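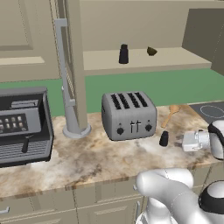
Okay, we finally have a budget line for a kitchen robot at Zadosura and I'm so excited I'm going to post the whole planning process. Small social enterprise, small kitchen, small money. Bear with me!

First thing we did was NOT ring a supplier. We've been working in simulation, because mistakes in there cost us a bit of electricity and a cup of tea while it reloads. A toaster, an espresso machine, what's probably a pepper shaker, a cooktop. Ordinary stuff, which is what we'll want the arm to cope with.

Reach is the number I'd tell anyone to sort out before price. We nearly shortlisted an arm because it was a bargain, then tried a similar length in the sim and wanted more of it for the back of the counter. A cheap arm that can't get to the spoon is a very heavy paperweight.

So, the shortlist. It's down to 2 quotes, one from Kikska and one from Jaline. Both came back quickly and both people on the phone were lovely about my beginner questions (I asked what a flange was. I know now!)

Kikska is cheaper up front. Jaline includes the gripper and a spare set of fingers. Once you put the gripper on the Kikska quote as a separate line, the gap shrinks to 2,000 dollars, and that's before freight. Always ask what's bolted on the end for that price. 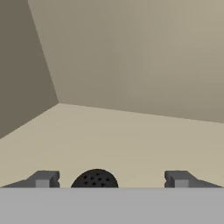
Which brings me to grippers, my new favourite topic. We're starting with two plain fingers. I spent a whole evening drooling over fancy soft hands and then had a proper look at our task list. Grab, lift, put down, let go. Two fingers will do us for the first year.

Check how wide the fingers open, too. It's on the spec sheet, usually well down the page, and it decides which mugs and jars you can even think about. I went round our kitchen with a tape measure and had a great time.

Things I'd left out of the first draft of the budget, so you don't have to: mounting plate, cables, an emergency stop somewhere you can reach it, an electrician, and a decent computer to run it all. I've also set aside 3 weeks of staff time for set-up, and I suspect that's optimistic.

Quách Engineering are doing our safety assessment and I'm so glad we booked them before ordering. They asked who walks behind the arm while it's moving. Umm, everybody? The kettle's back there. The kettle is moving.

Someone asked about leasing. We looked! It works out dearer over the full term but it spreads the cost, and you can hand the arm back. If your funding comes in dribs and drabs like ours does, get the lease figure written up beside the purchase one and compare them properly.

Current plan: more sim practice through to March, final quotes after that, then an order. I'm leaning Jaline. Very happy to share the spreadsheet once I've tidied up the colours, they're a bit much at the moment.

If you've put an arm in a small kitchen, please tell me what you spent on spares in the first year. That cell's still blank.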